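碗是怎么变亮的
栏目：家里的东西从哪儿来

你家橱柜里多半有一只碗，每天被人捧着，从来没人问过它的身世。今天来问一问。

先说结论：你的碗是泥巴做的，外面裹了一层玻璃。大人不让你玩泥巴，却每天让你用泥巴吃饭，这件事他们通常不愿意多谈。

泥巴也分三六九等

花园里的泥不太适合做碗。里面有草根、小石子、蚯蚓，还有蚯蚓的家具。做碗用的泥叫黏土，颗粒特别细，细到你用手指捻也捻不出一粒一粒的感觉。

黏土原来是石头。山上有些石头里含一种叫长石的矿物，雨水泡它，风吹它，天冷了冻它，过了很长很长的时间，它就慢慢散了架，变成细细的粉末。有的留在原地，有的被河水带走，在水流得慢的地方一层层沉下来。石头花了那么久才变软，陶工一个下午就想让它重新变硬，人类的耐心大概就是这个水平。

黏土的颗粒很扁，像一摞极小极小的纸片。加了水，纸片之间能滑来滑去，所以你把它捏成兔子，它就是兔子，松手以后还是兔子。沙子就没有这种本事，沙子做的兔子只能活到下一个浪头。

揉泥：看起来像揉面，请勿食用

陶工拿到泥，第一件事是揉。揉是为了把里面的气泡赶出去，也让泥的软硬到处一样。有一种揉法叫“菊花揉”，一边压一边转，泥团上会出现一圈花瓣似的褶子。会的人揉出来像菊花，不会的人揉出来像被踩过的菊花。

揉好以后就可以做形状了。办法很多：

捏：拿一团泥，大拇指按个坑，边转边捏，最古老，也最歪。
盘：把泥搓成长条，一圈圈往上摞，再把缝抹平。
拉坯：把泥放在转盘上，让它飞快地转，用手把它往上提。
灌浆：把泥调成稀稀的浆，倒进石膏模子。石膏会吸水，贴着模子的那一层先变硬，再把多余的浆倒掉，里面就留下一个壳。

拉坯看起来最轻松。一团泥转着转着就长高了，变成花瓶。等你自己坐上去，泥团会先往左边甩，再往右边甩，最后整个趴下，像一顶很累的帽子。转盘有个规矩，泥团必须先摆到正中间，叫“找中心”。中心没找准，后面怎么努力都是在和它吵架。

Skendari 是一家小陶坊，墙上贴着一张给新学员的纸条，只有一句话：“手先停下来，泥才会停下来。”纸条下面的墙上全是泥点，可见手们没有停。

晾干这件没意思的事

刚做好的碗叫坯，软软的，湿湿的，不能马上烧。坯里有很多水，一下子加热，水变成蒸汽，急着往外跑，跑不出去就会把坯撑破，窑里“砰”的一声，旁边的碗也跟着倒霉。

所以要晾。晾也不能太快，碗口薄，碗底厚，碗口干得早，缩得也早，碗底还没反应过来，两边一拉扯，就裂了。陶工常常用塑料布把坯松松地盖上，让它慢慢干。黏土干了会变小一点，烧完还会再小一点。你要是给自己做一只杯子，请做得比嘴巴需要的大一些。

晾到半干的时候，坯硬得像一块巧克力，可以拿刀修，可以刻花，也可以装把手。装把手要把两边都划毛，抹上泥浆当胶水，再压紧。偷懒不划毛的人，将来会得到一只碗和一个单独的把手。

第一次进窑

坯干透了，进窑烧一次，这次叫素烧。Skendari 用的是一台叫 Zornus 的电窑，样子像个笨重的大桶，脾气也像。他们的素烧定在 971 度，为什么不凑个整数，他们说试过好多次，这个数最听话。别的陶坊有别的数，每家都觉得自己家的对。

烧着烧着，黏土里发生了一件再也回不去的事。普通的泥巴干了，泡进水里又会变成泥巴。烧过的泥巴泡进水里，它还是硬的。藏在颗粒里面的水也被赶走了，颗粒变了样子，这时候它已经叫陶，不叫泥了。谁想反悔都来不及。

素烧出来的碗颜色发粉或者发白，摸上去有点涩，里面全是小得看不见的孔。往上面滴一滴水，水很快就被吸进去。拿它盛汤，汤会慢慢渗到桌布上去，桌布喝得比你多。所以还缺一件外套。

开工前记得系围裙。调釉会溅，拉坯会甩，下课以后你的衣服需要单独处理，先把干泥拍掉，再洗。大块的泥不要冲进下水道，它会在弯管里坐下来，不走了。
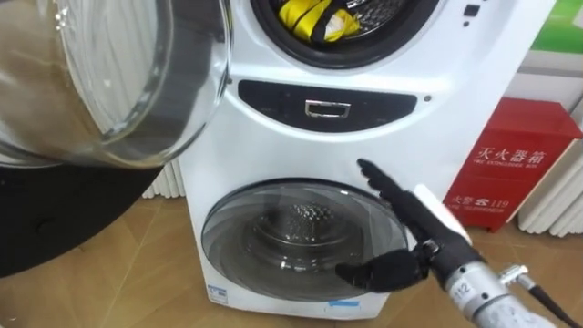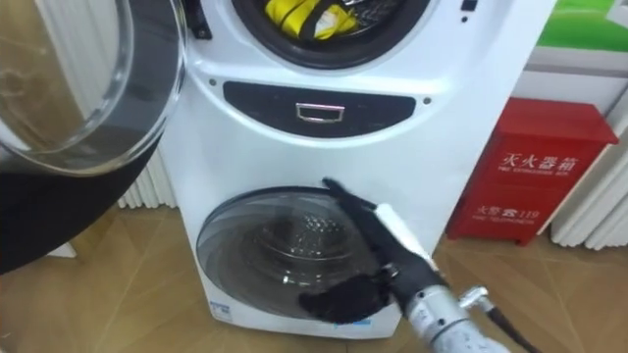

釉：一件玻璃外套

那件外套叫釉。它刚涂上去的时候一点也不亮，像一层灰扑扑的面粉糊，颜色也常常和烧完以后对不上。瓶子上写着“天蓝”，倒出来可能是粉红；写着“墨绿”，倒出来可能是灰。第一次上釉的人往往会怀疑自己拿错了瓶子，第二次也会。

釉里面主要有三类东西，分工很清楚：

石英，负责变成玻璃。沙子里就有很多石英，窗户上的玻璃也靠它。可惜它太怕热不够，光靠自己，要非常高的温度才肯化。
助熔剂，负责劝石英早点化。草木灰、石灰石、长石里都有能干这个活的成分。
氧化铝，负责让化了的釉稠一点，别一路流到碗底下去。黏土里就有它，所以釉里常常也要放一点黏土。

古时候有些窑用木柴烧，柴灰飞起来落在罐子上，和黏土里的石英碰到一起，化成了一层亮亮的东西。这就是最早的釉之一，是烟灰干的。一个人打扫得太勤快，可能会错过这种发现，但请不要把这句话拿给家长看。

颜色从哪里来

釉的颜色大多来自金属。你没看错，就是铁、铜、钴这些，磨成很细的粉，混进釉里。

铁最爱变。放一点点，可能是淡淡的青；放多了，是茶色；再多，接近黑色。
铜烧出来常常是绿的。如果窑里的氧气很少，它又能变成红的，好像换了个人。
钴是蓝色，几乎怎么烧都是蓝色。青花瓷上的蓝就是它。钴这么老实，所以大家都喜欢用它。

窑里的氧气多不多，温度升得快不快，碗摆在哪个角落，都会影响最后的样子。同一桶釉，同一窑烧，这只像湖水，那只像洗过抹布的湖水。陶工把后面那一只叫作“很有特点”，价钱不变。

Skendari 去年上釉的杯子一共 2140 只，每一桶釉他们都先在小泥片上试。这种小泥片叫试片，背面写着配方，用绳子串起来挂着，一串一串像晒干的饼干。他们最得意的一种釉取名 Eso，颜色介于青和灰之间。问他们到底算青还是算灰，他们会拿着试片走到窗户边，看很久，然后给你倒杯茶。

怎么穿上去

上釉有几种办法。可以拿着碗往釉桶里一浸，数几下就提出来。可以往碗里倒一勺，转一圈，再倒掉。可以用刷子刷，也可以用喷枪喷。素烧过的碗会吸水，釉浆里的水被吸进去，粉就留在了表面，这正好用上了那些小孔。

釉太薄，烧出来干巴巴的；釉太厚，会往下流，挂成一颗颗胖胖的泪珠。碗底要用湿海绵擦干净，一点釉都不留。釉在窑里会化，冷了会硬，如果碗底有釉，碗就和窑里的搁板粘在一起，成为一家人。把它们分开需要凿子，还需要道歉。

去翻翻你家的碗，底下那一圈常常是没有釉的，摸起来糙糙的。那一圈就是它站过的地方。

第二次进窑

这回叫釉烧，多数时候比素烧更热。粉末先变软，再化开，像蜂蜜一样铺平，紧紧抓住下面的陶。有些细细的瓷土在这种高温里会变得非常结实，小孔几乎都没了，敲一敲声音很脆，那就是瓷。

烧完还要等，窑从很热变到不烫手，得花上好长时间。提前开门，冷空气冲进去，碗会“叮”的一下裂开。这段时间陶工什么也不能做，只能隔一会儿去看一眼温度，再隔一会儿又去看一眼。他们管这叫“顺便路过”。

有时候釉和陶缩得不一样多，釉面上就会出现细细的裂纹，叫开片。有人专门想办法烧出它来，觉得好看。也有人一点不想要，它偏来。装饭的碗最好选没有裂纹的，汤汁会钻到缝里去。

几个你可能想问的

自己涂的釉能拿去装果汁吗？
要看用的是哪种釉。有的釉只适合装饰，里面的东西会慢慢跑到食物里。要问清楚，标着可以盛食物，而且烧到了规定的温度，才行。

可以用家里的烤箱烧碗吗？
不行，差得远。烤箱能烤熟蛋糕，烤不熟泥巴。

摔碎的碗还能变回泥巴吗？
变不回去了。不过可以磨碎，掺进新的黏土里，这种碎粒叫熟料，能让新坯不容易裂。Skendari 把碎片存在门口一只旧木箱里，箱子上印着 Lévesque，原来装什么的已经没人记得。

我能动手试试吗？
能。找 2 小块陶泥，一块捏成厚的，一块捏成薄的，放在阴凉的地方晾，每天看看哪块先变浅、哪块先翘起来。不用烧，晾干就行，看完还可以加水揉回去。洗手的时候先在盆里洗，盆里的泥沉底了，再把上面的清水倒掉。

下一期讲筷子。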